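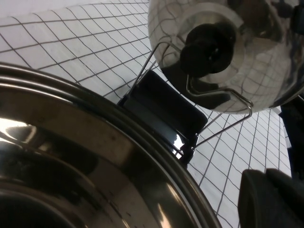

Figure 2. Stainless steel pot, showing the rolled rim and part of the polished interior.

4.3 The case for a single flood

The gravel terrace at Uvville has long been put down to one large flood on the Conen River. The idea is tidy, and it has been repeated so often in local reports that it is now treated as settled. We are less sure. The argument rests mostly on two things: the terrace top is nearly level along its length, and the largest boulders lie near the upstream end. Both would be expected after a big flood. Both would also be expected on a terrace built up over many ordinary wet seasons and then trimmed by the river as it cut down.

The level surface is the weaker of the two. Our survey line covered 700 m of the terrace top, and much of that ground has been ploughed and, near the road, graded. Small steps or old channels could easily have been lost. To read a flat paddock as a flat flood deposit seems to us to ask too much of it. 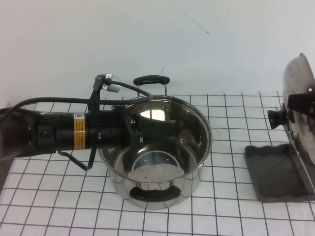

The boulders are harder to explain away, but they have been oversold. Earlier workers described them as foreign to the valley, carried down from the Damgaard Range. We found the same grey dolerite in place in a gully on the Dradness side, a short distance above the terrace. A slope failure there could have dropped blocks straight onto the river flat with no flood at all. We can't show that this happened. The point is that the earlier work did not look.

The pits give a more awkward result still for the single-flood view. In eight of them the gravel is broken by a band of brown silt loam with root traces and a weak crumb structure. A soil needs time to form. If the band is a true buried soil, the gravel above and below it can't belong to one event. It has been suggested that the silt was washed in later through the gravel, but washed-in silt tends to coat the stones and fill gaps, and the band in our pits has a sharp top and holds few stones.

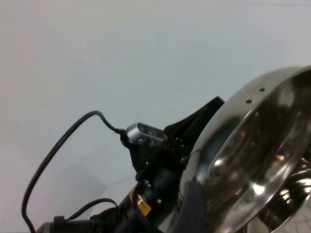 Could the buried soil be dated?

Charcoal was found in only one pit, and it lay beside a root channel, so it may have moved down from the surface. We did not submit it. A date from that sample would have looked precise and told us very little.

For now we map the terrace as gravel of mixed or unknown origin, and have dropped the term "flood unit" from the Uvville sheet.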